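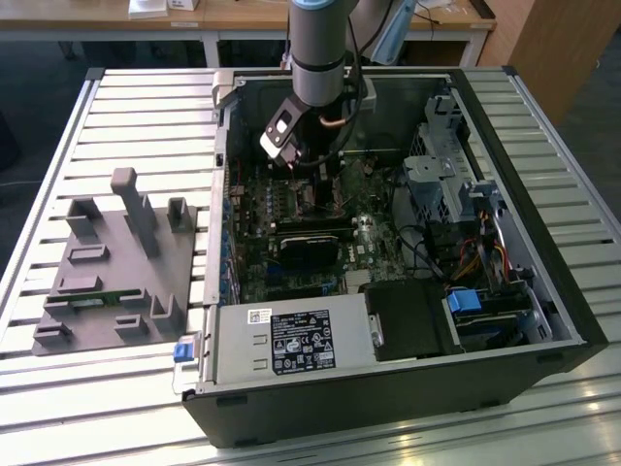

How much force does it need to push a memory module into its slot with the gripper?

Between 32 and 214 newtons, depending on the board and on how straight the module goes in. I would not trust the low number until we repeat it with the other boards.

2020-05-06, Zuddale workshop, bench log

Continued with the Memon build. The old tower is lying on its side on the slotted table, side panel off, and I did not clamp it yet. Must do this. When the fingers press down, the whole case can slide a little and then every taught point is wrong after.

The fixture plate is to the left of the case. The small green board lies in the low slot on the plate. I changed the approach point so the gripper comes in at an angle to the left and stays higher over the motherboard until the last moment. The heatsink shroud is the thing I am most afraid of, it is just under the wrist path. Also the black cable on the arm makes a loop near the wrist. I want it tied shorter before we run at more than slow speed.

Waypoints today, in order:
home
above fixture, 500 mm from table
pick
retract
above board
stop and wait for key press

I left out the insert step. The push force is written in the script but the line is commented, please do not uncomment it when I am not there.

Gestis is what we call the small program that reads the wrist sensor. It now writes a line every 700 ms, this is too slow to see the click when the module locks. I tried to make it faster and it lost lines. Maybe the problem is writing to the disk each time - I will try to keep the values in memory and save at the end.

One mistake from me: I saved the new fixture points over the old file. The old points are still on the laptop that went to Givamville, so I have asked for a copy. From now I put the date in the file name.

The power supply is still in the case. For the first tests I think it can stay, the weight helps against sliding. The red and yellow wires on the drive side should be held back with tape, they are not far from where the arm must turn in the second part.

To do:
clamp the case, two points
shorter loop on arm cable
tape on the wires
teach the pick again after clamping
ask if the pale blue cover near the second arm can hang somewhere else

The full sequence with both arms I leave for August.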